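Der Tisch, der allen gehört
Desksharing soll Büros billiger und die Menschen darin beweglicher machen. Die erste Behauptung lässt sich nachrechnen, bei der zweiten wird es schwierig. 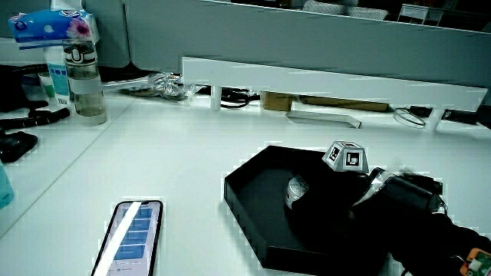

Was spart eine Firma, wenn sie feste Arbeitsplätze abschafft?
Vor allem Miete, und auch die erst, wenn der Vertrag für die überzähligen Flächen ausläuft oder sich ein Untermieter findet. Alles andere, was in den Präsentationen als Ersparnis auftaucht, ist Schätzung.

Silvan Gisler hat viele solcher Präsentationen gesehen. Er war lange für die Liegenschaften eines Versicherers zuständig und berät heute Firmen, die umziehen oder schrumpfen wollen. Sein Einwand beginnt bei der Belegungsmessung, mit der fast jedes Projekt anfängt. Sensoren unter der Tischplatte melden, ob jemand da ist, und nach ein paar Wochen steht auf der Folie, dass die Hälfte der Plätze leer bleibt. «Leer heisst dort, dass der Sensor nichts gemerkt hat», sagt Gisler. Wer in einer Sitzung ist, gilt als abwesend. Wer in der Mensa telefoniert, weil es am Platz zu laut ist, ebenfalls. Gemessen wird zudem gern im Sommer.

Ein Beispiel ist Limlow, ein Softwarehaus mit 444 Angestellten, das vor drei Jahren auf Wechselplätze umgestellt hat. Seither hat niemand mehr einen eigenen Tisch, auch die Geschäftsleitung nicht, worauf man beim Rundgang mehrmals hingewiesen wird. Helle Tischflächen, niedrige Trennelemente, dahinter eine höhere Stellwand: So sieht inzwischen jedes zweite Büro aus, und auch bei Limlow sieht es so aus. Die Geschäftsleitung sitzt trotzdem immer am selben Fenster. Reserviert ist dort nichts, es setzt sich bloss sonst keiner hin.

Gebucht wird über Binimon, eine App, die am Vorabend freigeschaltet wird. Zinhle Mabuza arbeitet im Kundendienst und stellt sich dafür den Wecker auf 20 Uhr. Wer später kommt, landet beim Drucker oder im Durchgang zur Küche. «Ich buche manchmal auch für Tage, an denen ich dann zu Hause bleibe», sagt sie. «Das machen alle. Sonst bekommt das Team keine Plätze nebeneinander.» In der Statistik erscheinen diese Buchungen als Nachfrage, im Raum als freie Tische. Der Anbieter der App liest daraus, dass man strengere Buchungsregeln brauche, die es im teureren Paket gibt.

Man kann das als Kinderkrankheit abtun. Nach drei Jahren ist das Kind allerdings recht gross.

Die Befürworter argumentieren inzwischen ohnehin weniger mit Quadratmetern als mit Kultur. Wer jeden Tag woanders sitze, begegne anderen Leuten, und aus Begegnungen entstünden Ideen. Shoaib Zaidi vertritt diese These seit Jahren auf Podien und in Workshops, und er tut es charmant. Seine Agentur Soomro richtet Büros ein und verkauft dazu ein Begleitprogramm, in dem Belegschaften lernen sollen, ihr «Revier loszulassen». Auf die Frage, woran man den Erfolg erkenne, verweist Zaidi auf Umfragen unter seinen Kunden. Befragt werden die Auftraggeber. Die Leute, die an den Tischen sitzen, kommen in einem zweiten Fragebogen vor, dessen Ergebnisse er nicht herausgeben möchte.

An der Begegnungsthese stört vor allem, wie bequem sie ist. Ein zufälliges Gespräch mit der Buchhaltung ist etwas Schönes, es kommt aber auch an der Kaffeemaschine zustande, und die stand schon vorher da. Umgekehrt kostet es Zeit, die eigene Kollegin zu suchen, wenn man von ihr eine Unterschrift braucht. Mabuza sagt, sie schreibe inzwischen Leuten eine Nachricht, die im selben Stockwerk sitzen. Das ging von zu Hause aus genauso.

Dann sind da die Dinge. Ein Mensch, der arbeitet, breitet sich aus. Er braucht Ablagen, Muster, Ladekabel, eine Tasse, ein Gerät, das er morgen wieder am selben Ort vorfinden will. Das Wechselbüro kennt dafür den Spind und die «Clean-Desk-Regel», also die Pflicht, abends alles abzuräumen. Wer nur einen Laptop hat, kommt damit zurecht. Die Regel wird aber meistens von Leuten geschrieben, die nur einen Laptop haben.

Thaddäus Plattner leitet ein kleines Team für Produktgestaltung in einem Betrieb, der gerade umstellt. 10 Minuten am Morgen zum Aufbauen, 10 Minuten am Abend zum Abräumen, so hat er es seiner Vorgesetzten vorgerechnet. Die Antwort war ein Rollwagen. Der Rollwagen braucht nun einen Stellplatz, der im Plan nicht vorgesehen war, und steht vorläufig vor einem Feuerlöscher. Plattner hält das Konzept trotzdem nicht für falsch. Für den Aussendienst findet er es sogar vernünftig. Ihn ärgert, dass ein Modell, das für eine Gruppe passt, gleich für das ganze Haus gelten muss, «aus Gerechtigkeit, wie es dann heisst».

Dieses Wort fällt oft. Gleiche Tische für alle, das klingt nach flacher Hierarchie und ist beim Einkauf praktisch, weil man ein einziges Möbel in grosser Stückzahl bestellt. Das Programm, mit dem ein Möbelhändler solche Bestellungen derzeit bewirbt, heisst ausgerechnet Eton. Ob jemand in der Marketingabteilung beim Namen an Chancengleichheit gedacht hat, war nicht zu erfahren.

Gleich sind die Tische, ungleich bleibt, wer sie nutzen muss. Wer weit oben steht, arbeitet unterwegs oder schliesst die Tür eines Sitzungszimmers hinter sich, das offiziell allen offensteht. Wer Kinder in die Krippe bringt, kommt um neun und nimmt, was übrig ist. Florian Aebischer, der als Arbeitspsychologe Betriebe nach Umbauten besucht, hört diese Klage regelmässig, meist erst im zweiten Gespräch. Zuerst gehe es immer um die Akustik. «Über Lärm darf man sich beschweren, ohne als unbeweglich zu gelten», sagt er. Der Verlust des eigenen Platzes dagegen werde gern als Gefühlssache behandelt, also als etwas, das vorbeigeht.

Aebischer ist vorsichtig mit Urteilen, und das mit Grund. Vergleiche zwischen vorher und nachher taugen selten etwas, denn mit den Tischen ändert sich meist auch die Leitung, der Standort oder die Regelung fürs Homeoffice. Wer zufriedener ist, ist es vielleicht wegen der kürzeren Arbeitswege. Wer gekündigt hat, füllt keinen Fragebogen mehr aus. So bleibt eine Umstellung, die Millionen kosten kann, am Ende erstaunlich schlecht untersucht, und die Firmen, die sie hinter sich haben, zeigen wenig Lust, das nachzuholen.

Bei Limlow läuft im Dezember der Mietvertrag für das obere Stockwerk aus. Dann soll die Rechnung aufgehen, die vor drei Jahren präsentiert wurde. Ein Teil der frei werdenden Fläche ist allerdings schon wieder verplant: Das Unternehmen braucht zusätzliche Telefonkabinen und einen Raum für die Spinde. Für zwei Abteilungen wird ausserdem über feste Plätze nachgedacht. Intern läuft das Vorhaben unter dem Titel «Heimathafen», und die Offerte dafür kommt von Soomro.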